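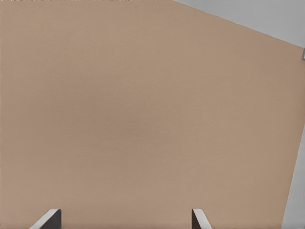 Beige-brown, going pinker towards the middle.

Subject: Re: [oldhouses] Brown hall, what was I thinking
From: Nia Nicholas
February 2024

Morfudd Lewis wrote:

> Has anyone on here lived with a proper mid brown in a narrow hall? I have the
> tester from Maddocks on three bits of wall and my sister says it looks like the
> inside of a parcel. I quite like it but now I can't stop seeing the parcel. Also
> the old paint underneath comes off as powder on my hand when I rub it. Does that
> matter or can I just go over the top? The hall faces north and there is no window
> except the one over the door.
>
> Morfudd

Hello Morfudd, and hello everyone else I haven't written to since before Christmas,

Powder first, as it's the bit that will bite you. Yes it matters! That will very likely be old distemper, and if you put emulsion straight on top it'll look lovely for a week or two and then come away in sheets when you so much as lean a bicycle on it. I know this from our back bedroom in Visden, where I did exactly that and ended up peeling a whole chimney breast like a boiled egg. Get a bucket of warm water and a big sponge, do a patch the size of a tea tray, rinse, change the water far more often than you think you need to, and carry on until your hand comes away clean. It is dreadful work. My hall took me three evenings and I had the radio on for all of them.

If there's any left that won't shift (behind the pipes, in my case) you can get a sealer for it. I used the Endaseck one, the thin milky stuff, which smells of pear drops and goes on like water, so put newspaper down on the stairs and then put more newspaper on top of that. Two people on here told me last time that it shouldn't go on anything damp, so if your bottom foot of wall is cold and a bit clammy, leave it alone down there and find out where the wet is coming from before you buy a single tin.

Now the brown. I've had a brown hall since November and I love it, parcels and all. Mine is number 541 on the Giritent card, which has no proper name, and I went through the same agonies as you. A few things I'd pass on:

Don't put the testers straight on the wall next to the old colour. My old colour was a minty green and next to it everything looked like gravy. Paint the tester on lining paper, big pieces, leave a white border, and move it about the house at different times of day. By lamplight mine goes almost pink, and at breakfast it's nearly yellow. I wouldn't have guessed it was the same tin.

North light will take all the warmth out, so go warmer than you want on the card. I had a greyer one first and it was like walking into a cardigan somebody had left in a shed.

Flat finish, if you can bear the fingermarks. Anything with a sheen shows up every lump, and if your walls are as old as mine they are mostly lumps. I did the part below the dado in eggshell for the sake of the dog and I'm glad I did, though the two don't quite match and I notice it whenever I'm on the phone.

White woodwork looked terribly sharp against it, so I ended up with a sort of dirty cream on the skirtings and the door frames. The ceiling I left alone, mainly from tiredness.

Money, for those who asked me last time - I spent 130 pounds all in, with the sealer and a decent brush, and I had half a tin over which has since done the inside of the larder. Maddocks will mix the Giritent colours if you take the number in, but ask for all of it on the same day. I went back for a top-up and the second tin was a shade off, so there's a line behind the coats. Keep the coats on.

I'd say live with your three patches for a fortnight and don't let your sister in. Or do let her in, but give her a sponge.

Something I'd like to ask in return, if anybody is still reading. Our stairs have 26 spindles with what must be every gloss paint ever sold on them, and you can't make out the turned bits any more. I've tried a heat gun (slow, and I scorched one) and a paste with a plastic sheet over it (better, but it slid off on the uprights and landed on my shoe). Has anybody had theirs taken out and dipped? I keep hearing that it loosens the joints, and then I hear from somebody else that it's perfectly fine. I'd sooner not find out with the whole staircase in bits on the drive.

Morfudd, do say what colour the tiles are, you never mentioned. If they're the red and black sort I'd go a bit lighter.

All the best,
Nia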